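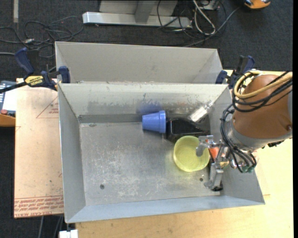 Gillies replied to the last report that a handling rule is of little use if two operators can read it and set up two different cells, and asked for the wording to be tightened before any more trial time was booked. We accept the point. Most of the work in this period went into the text of the rules, and the trial schedule was moved back to allow for it.

Favside handling rules: progress report, second period
Prepared by Dollier for Gillies

Status

The draft now has 9 sections. Sections on fixturing, bin contents, hose and cable routing, and stopping the arm have been rewritten. The section on record keeping was shortened. The section on lighting is unchanged and remains the weakest part of the draft.

Dollier's own cell has been run under the revised rules since April. Ikholm received the same text and has started its own setup from it without help from us, apart from answers to written questions. Those questions are logged and have been the most useful source of corrections so far.

Fixturing

The earlier draft said that bins should be "secured." Ikholm took this to mean bolted to the bench. Our cell uses bar clamps at each end of the junction between the two bins. Both readings were reasonable. The rule now states that a bin must not shift when pushed by hand at any corner, that the means of holding it must be recorded, and that clamps must be checked at the start of each session and after any contact between the gripper and a bin wall.

Clamp position is now part of the setup record. A clamp near the arm side reduces the space available to the wrist, and the motion limits have to be set with the clamp in place. Moving a clamp after the limits are set counts as a change to the cell and requires the limits to be checked again at reduced speed.

Bin contents

Test items are mixed household objects: cups, bowls, and similar pieces in different shapes and surfaces. The draft previously called for a "representative" set. This has been replaced by a short table of properties that each set has to cover, including at least one glossy item, one clear or translucent item, and one open container that can be gripped by the rim. The exact objects are left to the site.

Items may lie in any pose and may be grouped at one side of the bin. Operators are asked to leave them as they come to rest between attempts. Both sites had been spreading items out by hand when they collected against a wall, which made the task easier and the results hard to compare. Hand resetting is now allowed only when an item has left the bin or when a run has been formally ended.

Broken or cracked items are to be removed with the arm stopped. Small loose debris on or near a bin rim is to be cleared at the same time. The pre-session check now includes the rims as well as the bin floor; the previous version covered the floor only.

Hoses and cables

This section drew the largest number of questions from Ikholm. The rule requires enough slack for the full range of wrist motion, with no loop able to reach the bin interior or catch on a clamp handle. The check is done by moving the wrist slowly through its limits while a second person watches the lines. Cables on the floor have their own clause, which asks for a clear standing area at the operator's position.

We considered setting a maximum loop size and decided against it. The correct size depends on the arm and on how the lines are routed along it. The check by slow motion covers the hazard directly.

Stopping and entry

No one reaches into a bin while the arm is enabled. This was already in the draft, but the definition of "enabled" was missing. It now means any state in which a command from software could cause motion, including a paused run. Ikholm objected that a full stop after each jam slows the session. The rule stands, and the restart procedure was shortened from two screens to one to recover part of the time.

Trial results

Under the revised rules we completed 342 pick attempts in our cell. Of these, 152 had the item start against a wall or partly under another item - the condition the rules are mainly meant to cover. There were 8 stops for contact with a bin wall. In each case the clamp check was done and recorded, and no bin had moved. Ikholm has no results to report for this period.

Pick success is recorded but is outside the scope of the rules and is not used to judge them.

Open items

Wear on the bin floor. Scratches and worn patches change how light reflects from the metal, and we have no agreed point at which a bin should be replaced. Ikholm is using new bins, so a comparison should be possible.

Lighting. The present wording asks for "even" light and has the same fault that Gillies found elsewhere. A measured limit is being drafted.

Next period

Ikholm will run its first full set of sessions. A joint review of both setup records is planned for a Thursday after those sessions end, with Gillies invited. We request no change to the budget. The unspent trial hours from this period are carried forward to the lighting work.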